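Home | Reviews | Kitchen | Storage | Desk & Office | About | Contact

Ekutel tall storage box, clear with red lid: review

By Edgars Kalniņš

I bought two of these in August from Gisanora, which carries the whole Ekutel line, after giving up on the bags of dry pasta and rice that kept falling over in my cupboard. The tall one is the subject of this review. There are shorter boxes in the same line, and I mention those near the end only where they matter.

The price for the pair was 40 dollars. That is high for plastic boxes. I already owned a set of Landow canisters that cost much less, and most of what follows is a comparison with those.

Shape and size

The box is rectangular and much taller than it is wide. If your shelves are set close together, measure first. I had to move one shelf up a notch before it would stand in the cupboard with the lid on. Once that was done it fit well. Rectangular boxes line up side by side and leave no gaps between them, and I got the flour, the rice and the spaghetti onto a shelf that used to hold only the flour and a pile of clips.

Spaghetti goes in standing up. The ends clear the lid, but long fusilli did not, and I ended up breaking it. The round Landow canister is too short for either one.

Inside, the corners are slightly rounded. A regular measuring cup goes in and comes out again without catching, at least until the contents get low. For the last third you have to tip the box and pour. I would have liked a wider mouth, but then it would take up more shelf.

Clear sides

You can see how much is left from across the kitchen. I stopped buying rice I did not need, so the box has saved me a little money. The plastic was clear when it arrived and is still clear after several months of washing, apart from one scuff near the bottom where I dragged it over a baking tray. My Landow canisters went cloudy in the first year.
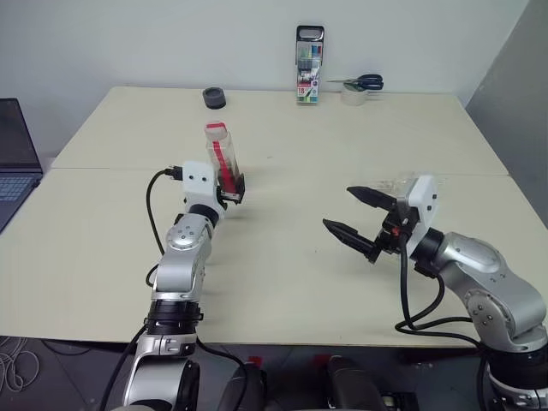 The tall Ekutel with its red lid on, tilted a little to the right.

I would not call the looks subtle. With the red on the lid and the red down the front, it stands out on a shelf where everything else is white or steel. I have gotten used to it. My sister has not, and she keeps hers behind a cupboard door. Gisanora told me by email that a gray version was planned, but they had no date for it.

The lid

The lid is the best part. It presses on with the heel of the hand and comes off with a pull at one corner. The first few times it was stiff enough that I held the box against my stomach to get it open. It loosened up after a couple of weeks and has stayed the same since then.

To test the seal I filled the box with brown sugar and left it in the cupboard for 14 days. The sugar was still soft at the end. The same sugar in a Landow canister had formed a crust on top and I had to chop at it with a spoon. I also filled the tall box halfway with water and laid it on its side in the sink. A few drops came out at one corner. That is fine for dry food, but I would not carry soup in it.

Standing up

Any tall narrow box can be knocked over, and this one is no different. Full of rice it is very steady. Empty, or with a handful of pasta in the bottom, it goes over if you bump it with a sleeve. There is nothing rubbery underneath, so on a smooth counter it also slides. I keep the heavy things in the tall boxes and put light things like cereal elsewhere.

When you lift it, pick it up by the body. I tried lifting a full one by the lid to see what would happen, holding my other hand underneath, and the lid let go. The sides are smooth and there is no grip molded into them. With wet hands you will want to use both.

Cleaning

I wash mine by hand. My hand does not reach the bottom, so it takes a bottle brush, and drying it takes some time upside down on the rack. The lid has a groove on the underside that collects flour. An old toothbrush gets it out. I have put the lid through the dishwasher on the top rack a few times and it did not warp. The box is too tall for my top rack.

Compared with the others

The Landow canisters are cheaper and easier to wash, and they are hard to tip over. They waste space and they do not seal as well. I also borrowed a glass jar from the Liepiņa range for a few weeks. It kept the sugar just as soft and looked better on the counter, but it was heavy, and I did not enjoy taking it down from a high shelf.

The shorter Ekutel boxes take the same care and would suit someone who mostly stores nuts, tea or baking things. Their lids are not the same size as the tall one's lid, so check before ordering a spare.

Good: clear sides, strong seal for dry food, fits spaghetti, uses shelf space well.

Not so good: price, slides on a smooth counter, narrow to clean, tips when nearly empty.

I am keeping both and will probably order 2 more when the gray ones come out. If you already have canisters that close properly, I would use those until they wear out.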